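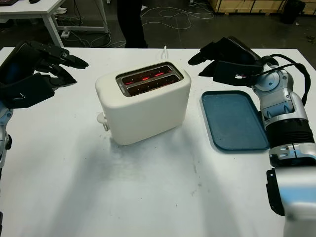 Toast, and other things I've been getting wrong

Hello again from Brinatstead, where April has been mostly drizzle and I've had every excuse to stay in and bake. Several of you wrote after the last newsletter asking what to do with a loaf once it's past its best, so that's what you're getting this month. Stale bread! I could go on about it for days.

First, a confession. For years I kept my bread in the fridge, because my mother did, and I'd have argued with anyone who told me it was a bad idea. Then Serena D'Amico came to stay, opened the fridge to look for milk, and took the loaf out without a word and put it on the side. She did the same thing the next morning. By the third day I'd got the message. Bread goes firm much faster in the cold than it does in a cupboard, so mine now lives in a cotton bag on the worktop, cut side down on the board, and whatever we won't eat in two days gets sliced and goes in the freezer.

Slice it before you freeze it. I know that sounds obvious, but I have stood in my kitchen at seven in the morning hitting a frozen loaf with a rolling pin, and I wouldn't wish it on any of you. A bit of baking paper between every couple of slices helps too, if you can be bothered (I can't, most weeks).

Frozen slices go straight in to toast, no thawing, on a slightly higher number than you'd normally use. If yours comes out pale in the middle and burnt round the edges, your slices are too thick. Mine always were. I bought a proper long bread knife from Donati in the end and it has changed my life, or at least my breakfast.

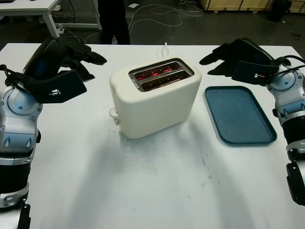 Now, the really hard stuff, the heel that could prop a door open. My favourite thing is the bread soup Primo Leone taught a few of us in the hall at Ullum one winter. You want 200 grams of old bread torn up roughly, crusts and all, a big tin of tomatoes, an onion, two cloves of garlic and 600 ml of stock. Soften the onion very slowly in more olive oil than feels decent, add the garlic, then the tomatoes, and let it bubble away for twenty minutes. Bread in, stock in, lid on, heat off. Leave it half an hour and then beat it with a wooden spoon until it's thick. Primo eats his lukewarm with raw onion on top. I like mine hot with cheese, and he thinks that's a crime.

Anything smaller than a heel gets whizzed into crumbs and kept in a bag in the freezer. Fried in butter with a bit of lemon zest they're wonderful on pasta, or on cauliflower, or on a spoon standing up by the cooker.

One thing I haven't cracked is sourdough crusts. They go like roof tiles and the crumbs come out all different sizes. Someone at the Dresus market said to soak them overnight in milk and make a savoury pudding, which I tried, and it was a bit grey. If you've got a better idea please write and tell me, and I'll put the best ones in next time.

Oh, and thank you to everyone who asked about the rye starter. It's alive, it's smelly, and there's a spare jar of it going if anyone local wants to come and fetch it. Bring a lid, I've run out.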